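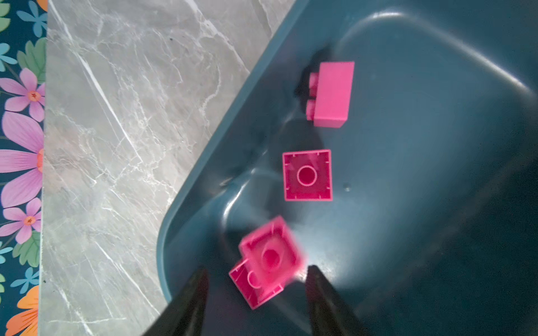
Alina Crăciun

The Clomton Brick Library lends big, chunky building bricks to families, playgroups and child care centres. We started with 41 tubs of bricks from a kindergarten that was closing, and most of them needed a good scrub. We now look after 3,062 bricks, and on any given day 1,781 of them are likely to be out on loan.

We lend in sets. A family set has one base colour and two others, packed in a drawstring bag with a card that says what should be inside. Centres can borrow a mixed crate for a full term. Membership is paid yearly, in January, and there's no charge for the first loan. If a brick goes missing, tell us and we'll top up the set from spares. We don't charge for one or two.
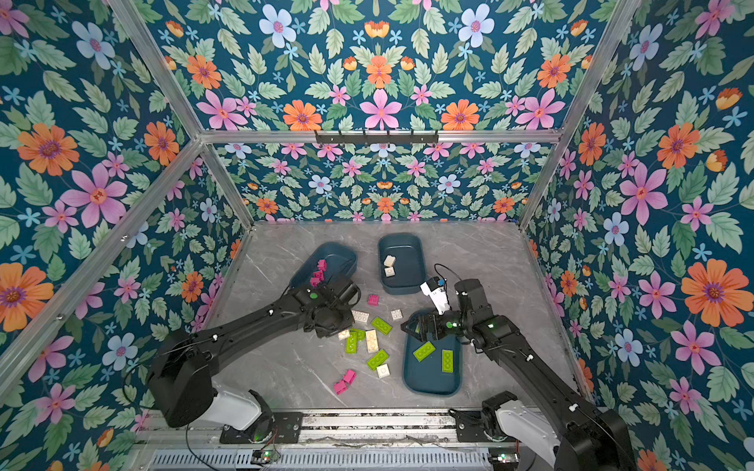 **Sorting and Returns, Clomton Brick Library**

Everything that comes back through the door passes through us before it goes on the shelf again. Returns are tipped out and sorted by colour into teal trays. Pink goes in one, cream in another, lime green in a third. Sizes are left until later — colour first is quicker, and it shows up a short set straight away.

Lionel Sugden set up the system and wrote the sheet that hangs by the returns desk. His rule is that a tray holds one colour only, even if there are just two bricks in it. Emanuel Pascu checks each brick for cracks and chewed corners, and looks underneath as well, where sand and Play-Doh tend to collect around the tube. Anything sticky goes to the sink in a mesh bag and is back in circulation the following morning. 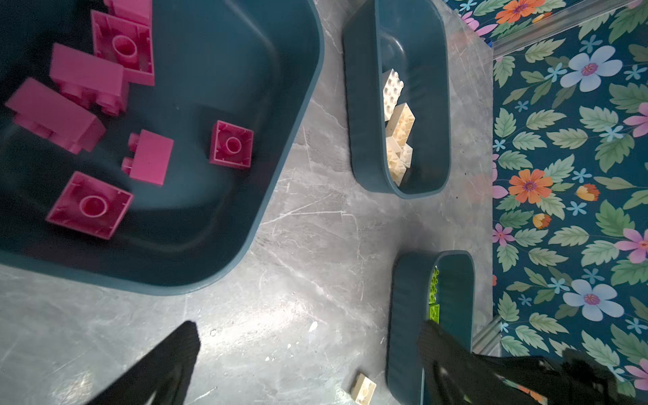

Pink and cream bricks sorted into separate trays.

Bricks that fail the check aren't thrown out. Silviu Nedelcu takes them to the Skutembridge depot, where split ones are set aside for recycling and faded ones go into the sandpit box. Sandpit bricks can be borrowed without a membership and don't have to come back clean.

We also run a sorting hour for children aged three to seven. They get a pile on the floor level with the trays and work through it at their own pace. Parents are welcome to stay or go and get a coffee. Some kids sort by colour, some build a tower and go home, and either is fine with us.

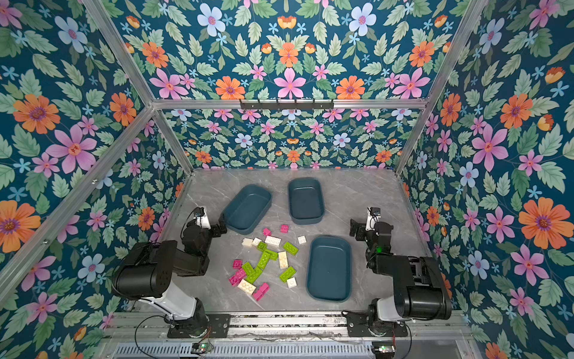 The hour finishes with everything back in its tray and the trays back on the trolley. Bookings are through Radu Radu at the front desk, who also handles crate loans for centres in Clomton and Skutembridge. Returns can be left in the blue chute beside the side door after 5 pm. Please tie the bag.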